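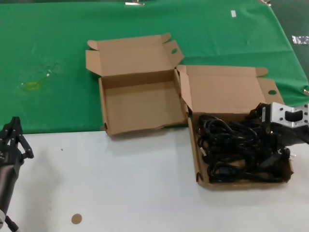
Visit to the Trestwood county elections office

The Trestwood elections office opened its doors to the public in September, ahead of the local primary, and I went along for the morning session. It started at 9:30 in the hallway outside the records room. There were more people than chairs.

Catarina Louro, the deputy clerk, led the tour. She began with mail ballots. The county sent out 3186 of them last time and got most back before the final week. Each envelope is checked against the signature on file, and two people have to agree before one is set aside. Last time 279 were set aside. Voters got a letter and a phone call, and all but 5 were settled before the deadline.

A man near the front asked why the Zastdale precinct reported so late last year. Louro said the memory card had to be read twice and the driver then hit road work on the bridge. He asked for that in writing. She said the log is public and gave him the form.

We then watched a test of the counting machine with a stack of 318 marked practice ballots. The total matched the sheet on the wall. A second run took longer after a ballot jammed, and a clerk pulled it and fed it again.

Amr Bensaid, who is running for the school board, was there as a visitor. He wanted to know who holds the keys to the storage cage. Two do, one from each party, and the sign-in book hangs by the door. I looked through it. The entries were neat except for a page in March where somebody had spilled coffee.

Parking is free behind the building, but the lot fills early. The next session is at 2 p.m. the day before early voting starts. You need to sign up at the front counter.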